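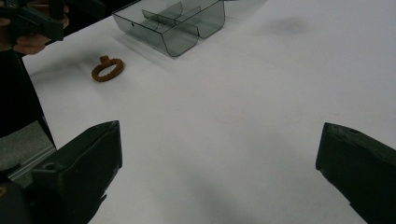

A broad white tabletop, the kind of surface puzzlers like best.

Lemstead jigsaw weekend grows again, with 144 places this July

27 May 2022

Sort your edge pieces! The Lemstead Jigsaw Weekend is back in July, and it will be the biggest one yet, with room for 144 puzzlers in the old grain hall on Pullholm Street. Last summer's event drew 109, which was already enough to send the organizers out hunting for more chairs.

Entry is by team, four people to a table, and each table gets the same sealed puzzle at the same moment. The main contest runs eight hours with a break for lunch. Teams that finish early can hand in their slip and head out to the swap tables in the yard, where you can trade any complete puzzle for another (please tape the box shut and write on the lid if a piece is missing, people do check).

Osvaldo Bezerra, who has run the weekend from the start, picked this year's contest puzzle himself and is keeping very quiet about it. All he would tell us is that there is a lot of sky.

"People groan about sky, but it's where the good teams pull ahead," Bezerra said. "You stop looking at color and you start looking at shape. The whole hall goes silent, and then somebody gets a run of pieces and you hear it from across the room. I love that."

One change that regulars will be glad to hear about is the tables. The brown folding ones from past years are gone, and every team will work on a plain light top. Dark pieces show up far better on it, and last year's complaints about lost time were mostly about dark pieces. Teams may still bring their own sorting trays and a desk lamp. Felt mats are fine too, as long as they fit on the table.

We're especially excited about the new evening session, open to anyone at all, entered or not. The Vasconcelos bakery is bringing cheese rolls and lemon cake, and a single giant puzzle will be laid out down the middle of the hall for passersby to add to. It shows the harbor at Sistosberg in winter, boats and all, and when it's finished it will hang in the library stairwell for the rest of the year.

Children are welcome on any team with at least one adult. There is a separate corner for smaller kids with chunky puzzles and floor cushions, free all weekend.

Sign-up sheets are at the library front desk and the bakery counter. Teams short a player can put their names on the matching list, and the organizers will do their best to find them a fourth.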